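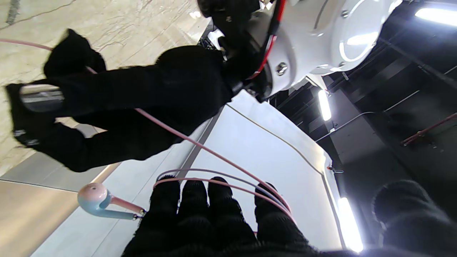
CABLES, EARBUDS AND THE DRAWER OF DOOM

Right, quick one from me as the newsletter was meant to go out at 4 and it's already gone 4.

The cable drawer. You know the one, under the kettle, doesn't shut. Meron Endale had the whole lot out on the big table and we've been untangling on and off ever since. Kettle leads, phone leads, a thing for a camera none of us owns. And earbuds. So many wired earbuds! I thought everybody had gone over to the other sort years ago. Clearly not, and fair enough, you never have to charge them.

Final tally for those who asked: 19 pairs of earbuds, 6 of them claimed so far. Loose chargers, 18, and I'm not counting the ones with bare wire showing, those have gone in the bin for electricals at Brandholm. Please don't fish them out again.

My favourite is the pastel pair. Pink cable, and the bud goes from pale pink into light blue, stem as well. Very pretty, like a seaside sweet. Someone must be missing those. If they're yours come and say so before my niece gets a look at them.

How to untangle, since three people have now asked me and I was short with at least one of them (sorry):

Don't pull. I mean it. Pulling one end makes the knot in the middle tighter and then you need a pin.

Find the buds first, not the plug. Lay them side by side and let the rest hang down. Drape the cable over your fingers, loose, fingers a little apart so the strands can't roll over each other. Then work along it a bit at a time, and when you get to a knot push the cable INTO it to open it up. Feels wrong. Works.

Thin cables are worst. The rubbery ones grip each other and the fabric ones pick up fluff. If you're stuck, put it down and have a cup of tea, then start from the other end.

Once it's free: wind it round your hand, big loops, four or five times, take it off and put one of the paper ties round the middle. Paper ties are in the blue tin. Not rubber bands please, they go sticky, we found two that had practically melted on to a charger and it took Meron half an hour with washing up liquid. Not tight round a phone either. It bends the cable right where it meets the plug and that's where they always go first.

Cleaning, while you're at it. Dry soft brush over the speaker opening, bud facing down so the bits fall out. An old toothbrush is fine, a CLEAN old toothbrush. Silicone tips come off and can go in warm soapy water, leave them overnight before they go back on. Nothing wet near the bud itself.

Where things live from now on:

Earbuds and headphones - top drawer, left, in the egg boxes. One pair per hole, they fit surprisingly well.
Chargers - top drawer, right. Label on the plug end please, name and what it's for.
Long leads and extension leads - hooks on the back of the Alemneh room door.
Anything you don't recognise - the shoebox marked Ullamach. Don't ask why it's called that, it's what was printed on the lid. I'll go through it in December.

Unclaimed earbuds are laid out on the windowsill by the photocopier till the end of the month. Have a proper look, some of them are quite nice. Anything still there after that gets a clean and goes to the Sestus swap table, where apparently they're always after wired ones for the computer club.

Also still need: a couple more egg boxes (six-hole, cardboard), and masking tape becuase we've run out half way through labelling. Leave them on my desk or hand them to Meron.

And could whoever has the good scissors bring them back. Black handles. They were in the drawer first thing and now they're not.

Minutes and the car park stuff will have to be next time, I've run out of room. And time.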